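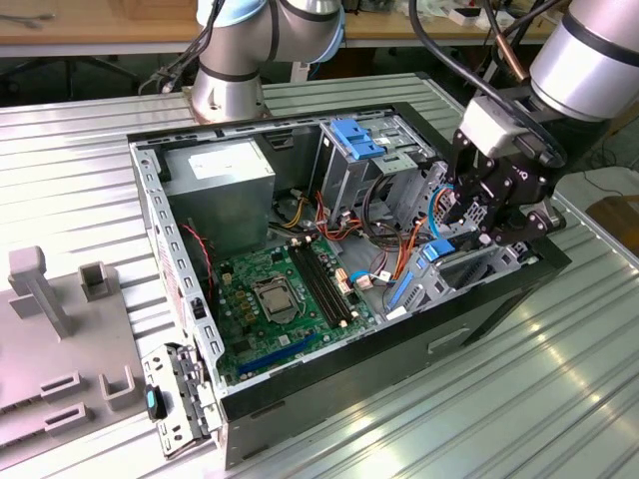 Two-arm dismantling cell at Brulura's Jerham workshop, working on a desktop computer.

BRULURA PAUSES UNATTENDED DISMANTLING AFTER GRIP FAULT

Brulura has stopped unattended running of its computer dismantling cell at Jerham after a fault in which the gripper kept closing when it should have let go. The fault was logged 4 times in 209 jobs in July. No one was hurt.

The control software, Flusasano, recorded every one of those jobs as complete. We no longer take that word at face value, and we would advise customers not to either.

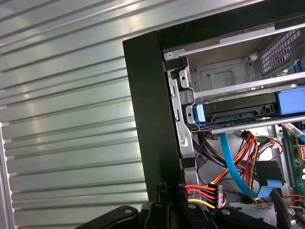
Flusasano judges a grip by motor load alone. That may do for a bare metal block. It is a poor test inside a used desktop, where orange, red, yellow and black wires run close to the drive cage and a blue plastic latch has to be told apart from the cable beside it. In three of the logged faults the load reading looked normal throughout.

Hiebert, which supplies the software, has sent a patch and says the matter is closed. We are not convinced – the patch changes a threshold, and we have yet to see why the old one failed.
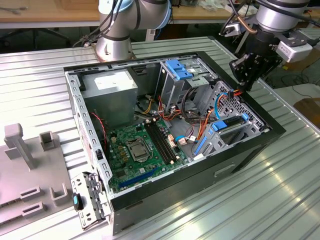
Until we do, the cell will run only with an operator at the stop button. Brulura will repeat the trial on 633 machines and publish the full log, faults included.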